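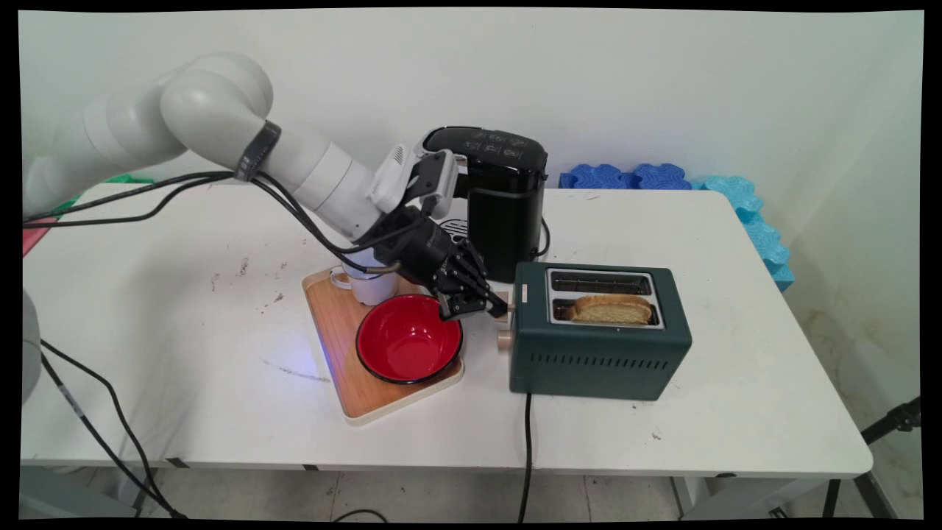 I have strong feelings about toast, and the strongest is that it should be made on the table. Not on the worktop across the room, with your back to everyone. On the table, within arm's reach, next to the mugs and whatever you're eating the rest of breakfast out of.

My gran did it this way and I thought it was just one of her things. Then I moved into a flat where the toaster lived in a cupboard (a cupboard!) and I more or less stopped eating toast for 2 years. By the time you'd got the thing out, found the plug, shaken last week's crumbs into the sink and put it all away again, a bowl of cereal looked like a much better idea.

So when I got my own place I put the toaster on the table and the coffee machine right behind it, and I've never looked back. Everybody who visits has an opinion. My friend Sneha Sengar thinks it's like eating in a showroom. Bianca Ilie, who likes a clear table with a vase on it, asked me where I was planning to put my elbows. Fair enough, you do lose some elbow room. But you get your toast while it's still hot enough to melt butter, and I'd swap an elbow for that any day.

A word for the tray, too. I used to think trays were for people having breakfast in bed, or for hotels. Now I wouldn't be without one. Mug on it, bowl on it, the whole lot goes to the table in one trip and comes back in one trip, and if you slop your coffee it stays inside the rim. Get a wooden one with a proper raised edge. The flat ones are just chopping boards with ideas.

And please, buy a toaster in a colour! I know white and steel go with everything, but if a thing is going to sit in front of you every single morning it may as well be nice to look at. Dark green is my favourite, with a cream knob if you can find one, and a bright red bowl somewhere near it. Two slots is plenty. Four is for families and show-offs, and half the time you're heating up empty ones anyway.

The one thing I'll give the worktop people is the cord. It has to go somewhere, and on a table that usually means over the edge and down, so push your table up near a socket and keep the cord on the side where no one walks. If you've got toddlers or a cat, ignore everything I've said until they're older.

Otherwise, try it for a week. Start on Friday so you get a weekend out of it, and do a slice at a time. The second one always tastes better when you haven't had to get up for it.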